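Gellumdale Children's Library
Household Science Sheets
Sheet 42: Trays and Baskets
Reading level 2
Text: Brisa Esquivel. Checked by: Mahsa Sharifi.

A container is an object that holds other objects. Boxes, bowls, bags, drawers, trays and baskets are all containers. This sheet covers two of them, the tray and the woven basket. Words printed in capital letters are explained in the word list.

Parts of a tray

A tray has a flat part called the BASE. Around the base there is usually a raised edge called the RIM. On most trays the rim is low, so a hand can reach in from any side and everything on the tray can be seen at once.

The rim has two jobs. It stops things from sliding or rolling off when the tray is carried, and it makes the tray stiffer. You can test the second job with a sheet of paper. Hold the sheet flat by one short edge and it droops. Now fold up a narrow strip along each long edge and hold it again. The paper droops less. The folded strips act like the rim of a tray.

Many trays have rounded corners. A rounded corner is easier to wipe than a sharp one, where crumbs collect. It also hurts less if you bump into it.

Trays are made of wood, metal, plastic and other materials. A plastic tray is often made by MOLDING. The plastic is heated until it is soft, pushed into a hollow shape, and cooled. The base and the rim are then one piece, with no joint between them.

Parts of a woven basket

A basket also has a base, but it has tall sides. The sides are made by WEAVING, which means passing long strands over and under each other. The strands that stand up are called STAKES. The strands that go around, in front of one stake and behind the next, are called WEAVERS. There is no need for glue in the middle of a woven wall. Each strand is held in place by the strands that cross it, and the rubbing force between them, called FRICTION, keeps them from slipping.

Wicker is the name for this kind of work when it is done with thin, bendy material. Wicker can be made from willow, rattan, reed or paper cord, and some wicker is made from plastic strands. The word tells you how the thing was made. It does not tell you what plant it came from, or if it came from a plant at all.

Willow and reed snap easily when they are dry. A basket maker soaks them in water first, then bends them while they are damp. When they dry out again they keep the new shape.

Weaving can be tight or open. In a tight weave the strands are pushed close together. In an open weave there are gaps, and light and air pass through. If you look into an open-weave basket near a bright window, the wall on that side shows a pattern of light spots. One basket can have both kinds of weave. The strands can also be laid on a slant, which makes diagonal lines or zigzags. A zigzag pattern of this kind is called HERRINGBONE, after the bones of a fish.

Many baskets are narrower at the bottom than at the top. This shape is called a TAPER. Tapered baskets of the same size can be stacked one inside another when they are stored.

Which container for which thing?

Look at the thing you want to put away and ask these questions.

Does it roll? A peach is nearly round, but it has a groove down one side called a SUTURE, which divides it into two lobes. It can still roll. It needs a rim or a wall to stop it.

Does it bruise? The flesh of a ripe peach is soft. If peaches are piled up in a deep basket, the bottom ones carry the weight of the ones on top. On a tray they can sit in one layer, and none of them is pressed from above.

Does it fold? Cloth can be folded flat and laid on a tray, or dropped into a basket as it is. A folded cloth keeps its layers lined up and takes up less height. A cloth dropped into a basket goes in faster, but it may come out wrinkled.

Does it need air? A damp cloth dries slowly inside a solid box, where moist air has no way out except the top. Open weave lets some of that air leave through the sides. Even so, wet cloths should be hung up first.

Do you need to see it? Things on a tray are easy to find. Things at the bottom of a basket are hidden by whatever is above them.

A test to do at home

You need: a tray, a basket or deep bowl, one round fruit, one small cloth, and an adult who agrees to the use of the fruit.

1. Put the tray on a table. Set the fruit in the middle.
2. Lift one end of the tray slowly until the fruit starts to move. Stop there. Have your helper measure the height of the lifted end with a ruler and write it down.
3. Fold the cloth and put it on the tray in place of the fruit. Lift the same end again. Write down the height at which the cloth starts to slide.
4. Compare the two numbers. The fruit should move at a lower height. It rolls, while the cloth has to slide against friction.
5. Put the cloth in the basket and tilt the basket by the same amounts. Look at where the cloth stops.

If your fruit does not move at all in step 2, turn it. Fruit with a flat side or a groove can rest in one position and roll in another.

Readers in Ukedar and Longo may send their results to the library desk with the sheet number at the top. We have room to print 100 of them in the June booklet.

Trays, baskets, cloth and fruit on a table

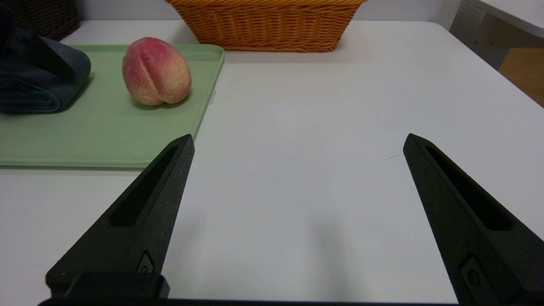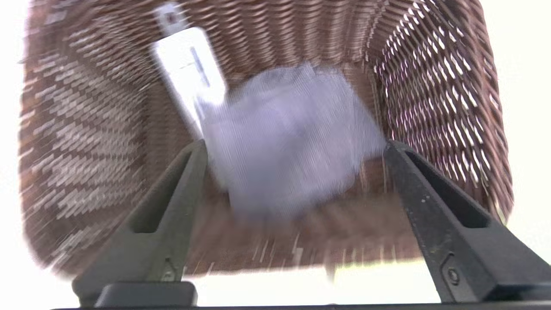
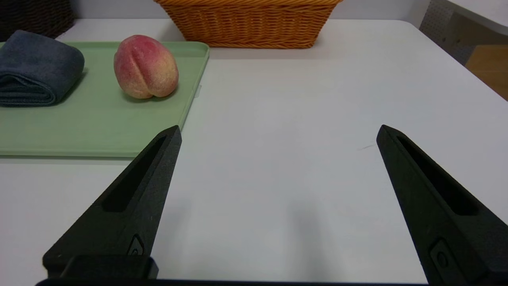 Last picture: a peach and a folded dark blue-gray cloth on a green tray, with a woven basket behind them.

Word list

BASE: the flat bottom part of a container.
FRICTION: the force that resists sliding when two surfaces touch.
HERRINGBONE: a pattern of slanted lines that meet to make a zigzag.
MOLDING: shaping a soft material in a hollow form.
RIM: the raised edge.
STAKE: an upright strand in a basket wall.
SUTURE: the groove on a peach – the same word is used for a doctor's stitch.
TAPER: a gradual change from wide to narrow.
WEAVER: a strand that goes around the basket, in and out of the stakes.
WEAVING: crossing strands over and under each other.

Sheet order number 2421. Copies are kept at the Gellumdale and Flendholm desks.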